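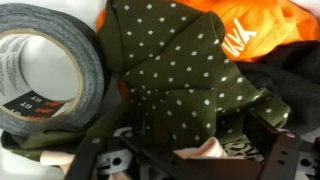
Tape the bags, a reader from Flamholm wrote to us in June, and never mind the boxes. Clothes go into a bag, the air gets pushed out, the neck is folded over and taped down, and the whole thing fits wherever there is a gap in the van. She had moved four times that way and had not lost a sock.

The owner of Jonesik, a two-van moving company, has heard this before. He has been moving households for 31 years and asked us to leave his name out, as most of his customers know him by the vans anyway.

"Bags are fine for clothes," he said. "I'd take them over a box somebody filled with sweaters and then put a blender on top. What I don't like is tape on the cloth."

He means the habit of rolling up a pile of shirts and running duct tape straight around it. It holds well. It also leaves glue behind, and knits get the worst of it.

"You pull it off a ribbed sweater and half the fuzz comes with it. On a T-shirt with printing, you can lift the letters. I've had people ask me if we did that. We didn't do that."

His advice is to wrap the bundle in an old sheet or a pillowcase first and tape over that. Thin printed cottons, the polka-dot blouse kind of thing, he would fold flat in a drawer and leave there. His crew will carry a chest with the drawers full if it is only clothes and the chest is sound.

We asked how much tape a family needs. He keeps records of what he buys, and last year the company went through 1,374 rolls of all kinds, most of it the clear sort for cartons. Duct tape is a small part of the order.

"People buy duct tape for everything. It's good for a hose or a torn tarp. On cardboard it's more than you need and it costs more."

For a two-bedroom apartment he tells customers to get four rolls of carton tape and one of duct tape, and to keep the duct tape out where they can find it. In his experience it ends up in the first box that gets closed.

Sorting is where he thinks most of the time goes. Jonesik charges by the hour, and he has stood in bedrooms while a customer went through a heap of clothes on the bed, trying to decide what to keep.

"Do that two weeks before. Put everything out, bright stuff, dark stuff, whatever you've got, and go through it. If you're still doing it when I get there, you're paying for three of us to watch."

A late start on the bedroom can add $200 to the bill, he said. The kitchen takes longer to pack, but people expect that and begin earlier.

He did agree with our reader on one point. Soft bags are useful at the end of loading, and he likes to have five or six of them by the door to push in between the furniture.

"Just write on them," he said. "A bag of clothes looks a lot like a bag of trash at six in the evening."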